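Sixty-three bottles of tea: an afternoon with Huguette Girard
Mar 18, 2024

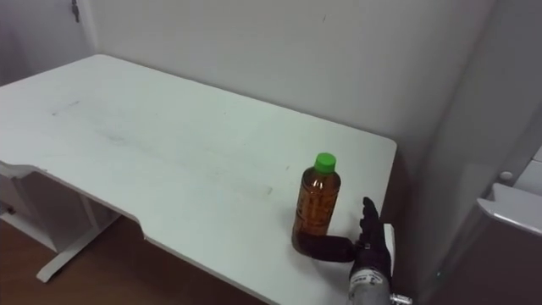
One of the hands at work on the white desk, thumb against the base of the bottle.

I had been at Skudedar for maybe ten minutes before I got to ask my first question, and it was a dumb one. I wanted to know who drinks all the tea.

"We do," Huguette Girard told me, already laughing. "You record with it in the morning and by four o'clock somebody's thirsty. Then you have to write down that the bottle changed, and people forget, and I get grumpy."

Huguette runs the collection side of a project called Ranetti, which is trying to teach a pair of humanlike hands to deal with ordinary stuff on ordinary desks. She doesn't write the learning code. Her job is the examples - planning them, recording them, and throwing out the ones that would teach the wrong thing. An operator wears a pair of gloves and a headset, the arms follow along, and every try gets saved as what she calls an episode. The day I visited, the target was 63 good ones with the bottle.

I asked why a bottle, of all things.

"It's see-through, it's tall, it tips over. Clear plastic is miserable for a camera! You get the wall coming through it, you get reflections down the side. If we only recorded with nice solid mugs we'd have beautiful numbers and a robot that's scared of a soda."

She let me try the gloves (I begged). I was terrible. My first go, I came in way too fast and sent the bottle rolling, and on my second I spent so long lining up my thumb that my arm started to shake. I figured both would go straight in the trash, but she kept the second one.

"You were slow, but you corrected yourself. You came in wrong, you saw it, you fixed it. I want those. For a long time our operators were so good that the policy had never seen a mistake, so the first time it was off by a finger's width it just froze up."

That was last May, she said, and it cost them some 5 weeks of re-recording. Her coworker Mervin Dufour, who was labeling clips at the next table with his headphones half on, groaned out loud when she brought it up. He's the one who had to sort through the old batch and mark which tries began from an awkward position. Hardly any did.

"Mervin wanted to move the start pose by hand every time," Huguette said. "I wanted a script. We did it his way for two days and then we did it my way."

"It was three," said Mervin.

The software they use to review everything is called Zamani, and I got the impression they have feelings about it. Each clip gets watched by two people. If they disagree on whether the grasp counts, it goes in a folder named "argue," and they go through that one over lunch. What counts as touching? What counts as holding? I sat in for a bit and they spent a good while on a single clip, rewinding the same moment over and over, and I got weirdly invested.

I asked her if she ever gets bored.

"Of the bottle, yes! Of watching people's hands, no. I can tell who recorded a clip without looking at the name."

Next up is a set with the cap coming off, which needs both arms, and Huguette isn't looking forward to mopping. She's asked for a plastic mat. The request is still sitting with purchasing.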